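Satbridge Members Forum > Training and Recovery > Warm-ups and Mobility

Static stretching before group runs: proposed change to the Satbridge session format
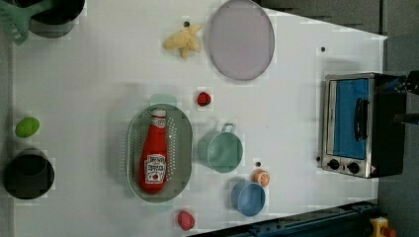

Opening post

satbridge_sessions
September 2023

Members are asked to comment on a proposed change to the format of the evening group run. At present each session opens with 12 minutes of standing stretches, held in a circle at the Kiltstead gate. The proposal is to shorten this to 2 minutes and to use the remaining time for easy jogging, leg swings and walking lunges. Standing stretches would move to the end of the session and would be optional.

The change was requested by members of the faster group, who report that they are cold by the time the run begins. Comments are invited from all groups, including those who attend only in winter.

Reply 1
hillrepeat36

I support the proposal. I have attended since March and have found the long holds to be of little use before a run at an easy pace. The first mile serves as the warm-up for most of us. I would ask only that the lunges be kept off the gravel.

Reply 2
quietcadence

I must register my disagreement. The present format has been in place for many seasons and members with tight calves depend upon it. I am one of them. When I have arrived late and missed the circle, I have had soreness below the knee the following morning on every occasion. It does not seem right to remove a practice that suits the slower groups in order to satisfy the faster one.

Reply 3
hillrepeat36

With respect to the previous poster, the proposal does not prevent anyone from stretching. A member who wishes to hold a calf stretch may arrive early and do so. I would also suggest that late arrival may explain the soreness as well as the missed stretch does. A person who starts running straight from the car has had no warm-up of any kind.

Reply 4
quietcadence

That is a fair point about arriving late, and I had not considered it. I do not accept the suggestion about arriving early. The gate is not opened until the session begins, and the verge outside is not suitable for standing on.

Reply 5
nunez_loop_regular

A related matter. For those who do the Núñez loop, the first section is uphill almost from the gate. A jog on the flat beforehand would be welcome, but there is very little flat ground on that side. Could the warm-up be held in the lower parking area on the weeks when the loop is used? I have no strong view on the stretches themselves.

Reply 6
oldspikes91

I have run with this group and two others, and the other two both use a moving warm-up. I noticed no difference in injuries. I did notice that people talked less and the run started on time. My one reservation concerns new members, who often do not know what a leg swing is and are embarrassed to ask -- someone should demonstrate each exercise slowly at the start.

I track my sessions with Bikico, and my pace over the first mile is steadier when I have jogged first. This is one runner's record and should be read accordingly.

Reply 7
satbridge_sessions

Thank you for the comments received so far. The following points are noted.

The lower parking area may be used on Núñez loop weeks. Lunges will be done on the grass.

Each exercise will be demonstrated at the start of the session.

The gate cannot be opened earlier under the present arrangement. As an alternative, the slower groups may keep a five-minute stretch after the jog, led separately, while the faster group departs. Would this meet the concern raised in Reply 2?

Reply 8
quietcadence

It would meet most of it. I remain of the view that five minutes is short for the calves and hamstrings together, but I am willing to try it for a month. I would ask that the stretch not be dropped when it rains.

Reply 9
hillrepeat36

Agreed on the trial. Will the faster group still wait at the bridge so that everyone finishes together?

2,858 views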